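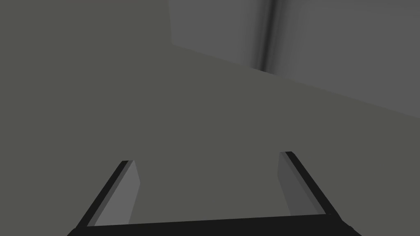 November
By Ajith Achari and Ruba Majali

4. Late filing and the pre-filled return

We now turn to the part of the study we most enjoyed working on, the question of when people send in their tax returns and what a pre-filled form does to that. Section 3 dealt with the size of errors. Timing is a different matter and, to our minds, a richer one, as a late return costs the taxpayer a penalty and costs the revenue office staff hours that could go elsewhere.

The Primberg municipal levy is a small tax on rental income, paid once a year by private landlords. Until the reform, each landlord got a blank form and filled in every box by hand. After it, the office sent out forms with last year's figures already entered, and the landlord had only to correct what had changed. We were given access to 401 anonymised returns, of which 119 were filed on the old form and the rest on the new one. All came from landlords with no more than two properties.

Figure 2. Share of returns received by week before and after the deadline, old form (solid line) and new form (dashed line).

What struck us first was how much the shape of the curve changed. On the old form, returns came in a thin trickle and then a great rush in the final week, with a long tail after the deadline. On the new form the rush is still there, but a second, earlier hump appears soon after the forms go out. These are people who opened the envelope, saw that nothing needed changing, signed and posted it back. We had expected some movement of this kind – Mavari predicts it in her work on small reminders – but we had not expected a separate group to stand out so clearly!

The tail is just as interesting. Lappalainen argues that late filers are mostly people who owe more than they can pay, and that no change in the form will help them. Our returns give him partial support. Among late filers on the new form, most had a higher rental income than the year before, so the figures printed for them were wrong and had to be redone. For this group the pre-filled form saved very little work, and a few wrote in the margin that it had confused them. We were delighted to find these notes, which are usually lost when returns are scanned.

We also spoke to 40 of the landlords by telephone, in the evenings. Many said they kept the form in a drawer until a partner or an accountant asked for it. Several did not know that a late return with no tax due still draws a penalty, a point the covering letter leaves to its second page. Moving that sentence would cost nothing, and we would dearly like to see it tried.

One caution applies. The deadline itself was moved slightly in the year of the reform, and the two effects cannot be fully pulled apart with one year of data. Section 5 takes this up using the Tristel returns, where the form changed and the deadline stayed put.

Comments

R. – I let out a flat in Primberg and was in your early hump. Signed it at the kitchen table and had it in the post by lunch.

Landlord of one – Does Figure 2 count the day the return was posted or the day it was received? Ours sat in the sorting office for ages.

Ajith Achari – Received, as stamped by the office. Posting dates were not kept, sadly.

Dora – Please do publish the margin notes.

Related items

Section 3: Size and direction of errors on the Primberg form
Section 5: The Tristel returns
Penalty letters and plain wording: a short review
Who uses an accountant for a one-page return?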